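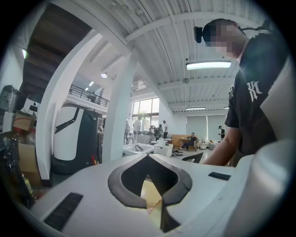 **3.2 Shelves that stopped being shelves**

Most accounts of storage assume that a shelf is for putting things on and, by extension, for taking things off. The second half of this arrangement was rarely honored at the sites we visited. Goods arrived, were set down beside other goods, and entered what Politis calls "long residence," a phrase she applies to household attics but which does very well for places of work. The cluttered shelves at the left of Figure 3 show the usual layering: a bundle still in its clear plastic wrap at the top, cardboard boxes at two levels, and a cluster of bottles with red and translucent tones. One of the boxes stands open. We coded open boxes separately from closed ones, on the theory that an open box is still in some kind of conversation with its owner.

*Figure 3. Mixed shelf storage at the Keron site, with wrapped goods, boxes, and bottles at left.*

Across the two sites, Keron and Nadham, we logged 152 items in mixed storage and asked staff to say what each one was, who had put it there, and when it had last been used. The first question went well. The second produced a good deal of pointing at people who were out that day. The third was answered with confidence for only 31 items, and in several cases the confidence did not survive a second interviewer.

Bottles deserve a word of their own. Staff at both sites treated them as a single kind of thing -- "the bottles" -- whatever was in them, and stored them by height. Stamatopoulos, who carried out the Nadham interviews, was told that this made them easier to find. He then watched the same informant lift out nearly every one before reaching the one he wanted, which was at the back, being short.

Cardboard followed a different logic. A box was kept first for its contents, then for its usefulness as a box, and finally out of what we can only call tact. Abreu proposed the term "retired container" for this last stage, and the other author has given up arguing. Retired containers were most common on lower shelves, within easy reach, in the positions that the Dretedlow guidelines reserve for items in daily use.

We had planned to repeat the log in November to measure turnover. At Keron this was done. At Nadham the shelves had been tidied in honor of our return, and the staff were so pleased with the result that we did not have the heart to mention the baseline. The Nadham figures in Section 4 therefore come from the first visit only.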